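Folding and Bedroom Storage in a Shared Student House
Project report, Home and Textile Studies, second year
Souad El Khatib
Submitted 2023-05-24

3. What we did

The module handbook asks for a domestic task "of genuine interest to the investigator". I chose folding, having lost the draw for baking.

The bedroom belongs to the house in Etia Road, where the bed is also the table, the desk and the wardrobe. Everything was folded on it. We compared two methods: the flat fold, which my mother uses, and the Maltano roll, which my housemate learned from a leaflet and defends like a religion.

Clothes and bed covers.

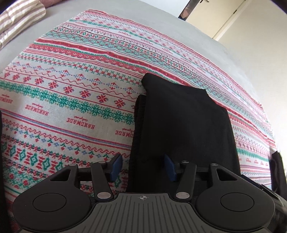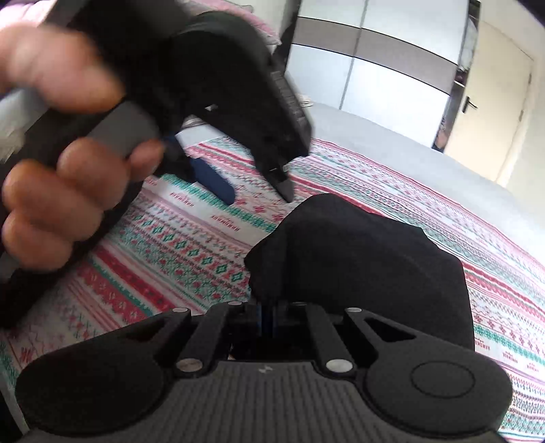
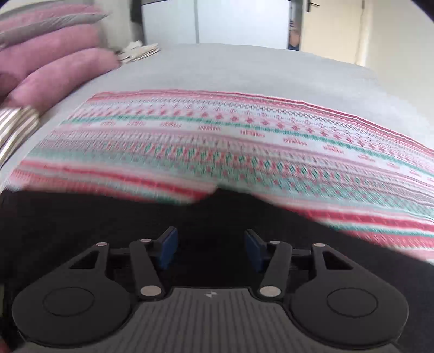 The flat fold suited dark, plain items, where a crooked edge is easily forgiven. Banded patterns were less kind. If the stripes don't meet, everyone who comes into the room can see that they don't, and two of my housemates mentioned it.

The roll took up less of the drawer but came undone whenever somebody went looking for socks. We bought a Tosent divider to fix this. It divided the drawer and fixed nothing.

4. Limits

The budget allowed up to 500 words on limits, and I could fill them. The bed is soft, so a fold that looked square often sank in the middle. My fourth source, Ghoneim's guide to linen cupboards, assumes the reader has a linen cupboard.

Next February I would repeat the work on a proper table, if the house has one by then.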